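Drunerholm Golf Club Reopens Back Nine

January 30, 2022

The back nine at Drunerholm Golf Club is open again after a rebuild that began in July. Members played the full course for the first time this week, and visitors can book tee times through the pro shop.

The work covered new drainage on the low holes by the river, fresh bunker sand and a longer 16th, where the tee has been moved back into the trees. The hole now plays as a dogleg left with water short of the green. The 15th green was also reshaped to take out the steep slope at the front, a common complaint from higher handicaps.

Dudek, the contractor on the project, laid 2000 yards of pipe and reseeded both practice areas. Carts must stay on the paths until the new turf has settled. The club has also planted 200 oaks and pines between the fairways.

The course was laid out on farmland outside Jistitcombe and has always been known for its exposed closing stretch. The finishing hole is unchanged.

Stay-and-play packages are back as well. Guests at the Zondum, the small hotel next to the first tee, get one round for each night booked, with breakfast and range balls included. Rates are listed on the hotel's website, and dogs are welcome in the ground-floor rooms.

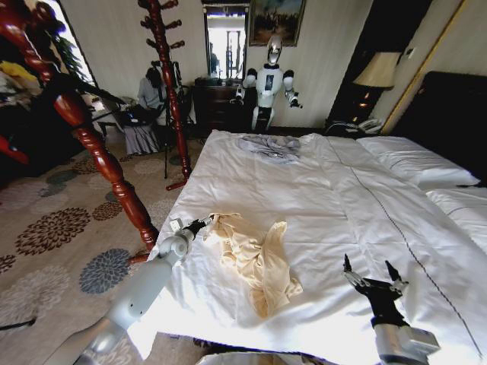
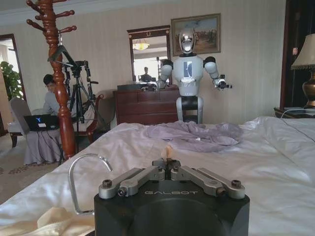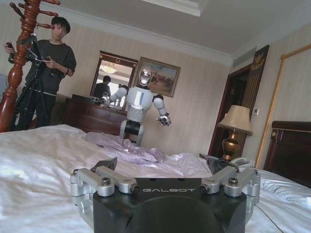 White bedding and a crumpled cloth, seen in all three photos.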